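Ustmont Early Learning Network — Staff Forum
Topic: Sorting the mixed toy trays

Anjana_Munshi wrote:
Colleagues, before the fall term begins I would like us to agree on a method for the mixed trays. At present, all small toys are placed in one shallow tray per table and children are asked to sort them into three boxes. My proposal is that we sort by texture first (spiky, smooth, soft) and leave color for later in the term. Under the current guidance a tray may hold up to 400 grams of soft items, and I do not believe that figure helps anyone.

jcabrera wrote:
I must respectfully disagree. Color is the category most children in our group already know, and beginning with it allows them to work without an adult beside them. I would also ask members to consider how full the trays have become.
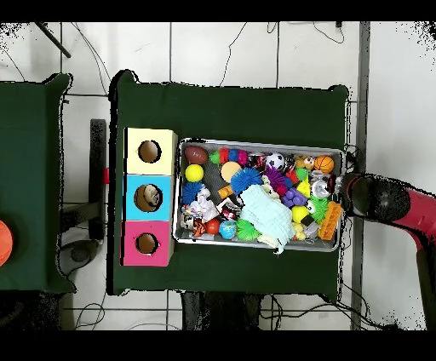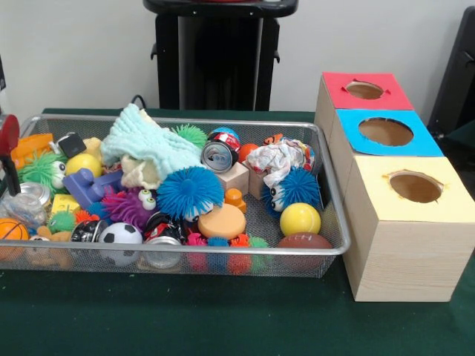
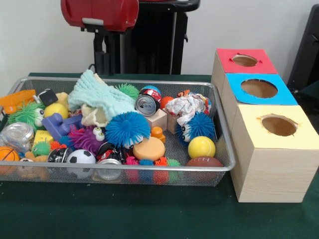 A child of four who is presented with that quantity will pull out the ball on top and leave the rest. At the Harb site we reduced the tray to 15 items in May, with 2 boxes in place of three, and sessions have been calmer.

harb_room7 wrote:
I can confirm the above, although the reduction was not popular with every member of staff. The older children were finished before snack and asked for more.

Anjana_Munshi wrote:
Thank you, Mr. Cabrera. I accept the point regarding quantity. I do not accept the point regarding color. Blue is a poor category when it covers a spiky ball and a knitted cloth alike — the child learns the word and nothing about the object.

paltum_resources wrote:
A separate matter. Household items should be listed apart from toys on the inventory form. Soda cans are to be checked for sharp edges before each session, and wrappers replaced when torn. Please do not return spiky toys to the supply closet damp. The Paltum closet had to be emptied over this.

jcabrera wrote:
Noted. I would support a trial of both methods, one per room, provided the trays are kept to the smaller number.

Anjana_Munshi wrote:
Agreed as to the trial. The number remains open.

Comments (3)

Canusix_parent: Will families be told which method their child's room is using?

d.w.: We have sorted by size for years without difficulty. I do not see it mentioned.

harb_room7: Size was tried here. The footballs caused arguments.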